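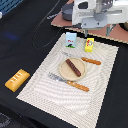 Table-setting cell, Grakisthorpe: toy food, cutlery and the arm at the far side of the placemat.

Fault Investigation Technician (Robot Handling), fixed term
Misine, Grakisthorpe site
Posted May 2022

Misine seeks a technician to find the cause of a repeated grip fault on its table-setting cell. The post runs to the end of November.

Background

The cell picks toy groceries and places them beside a laid plate. During a test of 50 picks, the gripper failed to release on 4. On one of these the arm continued its return move with the box still held and the force limit did not trip. The cell now runs at reduced speed with a person at the stop button. The fault has been logged on cartons and boxes only. Bread and cutlery are not affected.

Firmware, finger pads and the wrist camera feed have each been suggested as the source. None has been ruled out.

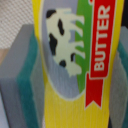

At close range the printed face of a box can take up most of the view, and the software then has few edges from which to judge the grip width. The person appointed will test whether this plays a part in the late release.

Duties

Repeat the failed picks under controlled conditions and keep the fault log.
Check the force limit and stop circuit before each shift.
Write up findings for Martinelli, who supply the control software.
Agree a safe return to full speed with the site safety lead.

Requirements

At least 2 years' work on robot arms or similar machinery. Able to read logs and simple wiring drawings. Experience with the Borkari test bench is useful but training is given.

Hours and pay

39 hours a week, days only. Pay according to experience.

To apply, send a CV and a one-page account of a fault you have traced to the Misine site office, marked "Grip fault post".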